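Night ferry to Kikthorpe returns with family cabins

The overnight ferry between Stengate and Kikthorpe will start again in December, after a break of two winters, and this time families are the passengers it wants most.

The operator, Girodico, said on its website that the ship will leave Stengate every evening at 9 and arrive in Kikthorpe at 7 the next morning. A cabin for four people costs 100 euros each way outside the school holidays. Children who share a cabin with their parents do not pay for a ticket, but they need a place in the booking, including babies.

Mateja Perić, the route manager, told us that the old service lost its passengers because it was made for truck drivers. "There was one restaurant, it closed early, and the children had nowhere to go," she said. "Parents did the trip one time and then they took the plane."

The ship, the Aksoy, spent the summer in the yard. Two decks were changed completely. The former drivers' lounge is now a play area with a small cinema, and the restaurant will serve a children's dinner from half past five, when boarding opens — early enough to eat before the ship leaves. Bunk beds in the family cabins have a rail on both sides, and a travel cot can be ordered free of charge when booking.

Last winter, when there was no service, Girodico asked its former customers what they missed. It received 3654 answers. Most people asked for a quieter place to sleep and for a simple breakfast that they can take to the car.

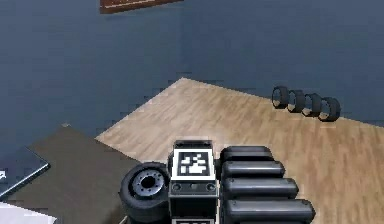 Both wishes were heard, according to Perić. The family cabins are now at the front of the ship, away from the engines, and breakfast bags can be collected from 6 in the morning. They cost extra and must be ordered the evening before.

Not everything is ready. The new foot passenger terminal in Kikthorpe will open only in spring, so travelers without a car will be taken from the ship to the train station by bus. Strollers can go on the bus if they are folded. Dogs are allowed on board, but in a limited number of cabins, and these are usually the first to sell out.

Bookings for December and for the winter school holidays are open now. Prices for the summer season will be published later.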